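The Patch That Promised to Fix Everything

Jerkura's biggest update yet wants lapsed players back. I'm not sure it knows why we left.

By Laine Kazlauskienė
Sep 14, 2018

Every digital card game has a speech it gives when the numbers sag. The meta has gone stale, the speech says, we hear you, and something large is on the way. Birkis gave its version in July, when it announced Open Table, the update that rebuilds the Jerkura ladder and adds a draft mode people have been asking for since beta. It went live last week and I have been playing it more than is good for me.

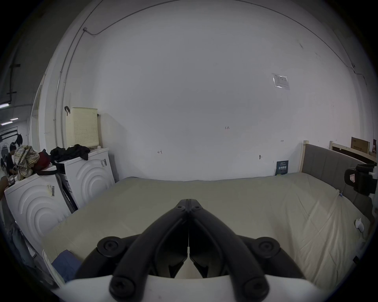
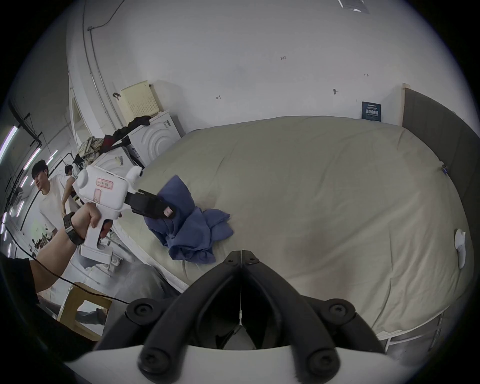
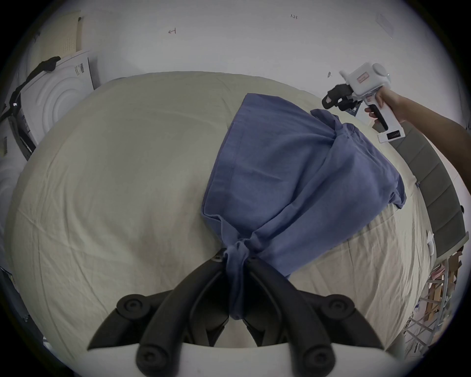

A bed with a pale sheet, and the black fingers of a gripper.

Start with the ladder, as that's what the trailer starts with. The old system had 18 ranks and a reset every month, and climbing it felt like bailing out a boat. The new one has nine tiers and floors you can't fall through. Fewer steps, less punishment. On paper I have no complaint.

In practice the floors have made the middle of the ladder very strange. Once you hit a floor, losing costs nothing, so people use it as a test lab. I played a whole evening in tier five against decks that didn't want to beat me. One opponent spent the match assembling a combo with the Glass Ferryman that would have taken four more turns than he had. Fun for him, I guess. I got my points, and I felt like I'd found them in a parking lot.

Kristaps Luik, the lead designer, told me this was expected. "We want people to feel safe trying things," he said over a voice call. "If that makes a tier a bit weird for a couple of weeks, we can live with weird." I asked whether the same floors might also keep people spending, since a player who can't fall is a player who doesn't quit. He said that wasn't how the team talked about it. I believe him. I also think somebody at Birkis talks about it exactly that way, and that Luik may not be in the room.

Then there's Org. If you've been away, Org is the faction everyone hates: cheap machines that copy themselves, backed by a hero power that makes the copies cheaper. It was the best deck before the update and it's the best deck now. The patch notes list changes to eleven Org cards, and I read them with real hope. Most of those changes swap a point of attack for a point of health, or reword something so that it does what it already did. The Foundry Mother, the card that ends games, costs exactly what it cost in the spring.

"They polished it," says Arūnas Kuusk, who finished second at the Triltstead Invitational this summer and plays nothing but Org. He doesn't sound guilty. "I opened the notes expecting to need a new deck. I changed two cards. One of them I changed back."

Kuusk thinks the studio is afraid of its own player base. A lot of people have paid to build Org, and a serious cut would mean refunds in crafting dust and a bad week on the forums. That sounds right to me, though it's also what a man with a winning Org deck would say to explain why he still has one.

The draft mode is the best thing in the update, and it's the piece I expected to dislike. You sit in a pod of four, pass packs, build a small deck and play everybody once. Matches are short. Org turns up in pieces and rarely as an engine, so for twenty minutes at a time you can remember what Jerkura was like when it was a game about reading the board. I had a draft built on nothing but river spirits and one enormous toad, and I'd put it up against anything I played in the last year.

So of course it's the piece with a meter on it. Entry costs 400 coins. A daily quest pays you a good deal less than that, and a pod win returns your fee with a little extra. Everyone else at the table goes home short. You don't need a spreadsheet to see where this goes, but Sirkka Turunen made one anyway and posted it to the community board, and the thread was still climbing when I filed this. Her conclusion is that an average player can draft for free a couple of times a week and will have to pay after that.

"I don't mind paying for a game," she told me. "I mind being told it's generous."

Birkis does keep saying generous. The word is in the trailer, the press kit and the little pop-up that greets you when you log in. When I brought up Turunen's math, Gualtiero Fabbri, who runs the game's economy, said the entry fee was "a starting point" and that the team would be looking at data through the fall. He wouldn't say which direction the fee might move. He did point out that your first draft is on the house.

I've heard "starting point" from enough studios to know it can mean anything. Sometimes the fee drops in a month and everyone gets a free pack. Sometimes a new currency shows up and the old price disappears into it.

Players I trust are split. The ones who left over the monthly reset are mostly happy, and they should be. The ones who left over Org logged in, lost to Foundry Mother on turn seven, and logged out. I watched that happen to a friend on my own couch. She asked me what had changed and I started explaining the tiers, and she was already putting her shoes on.

The next balance pass is promised before the Triltstead qualifiers. Luik says Org is "on the list." It was on the list last time, too. I've still got enough coins for one more draft, and I'm saving them for the weekend, toad willing.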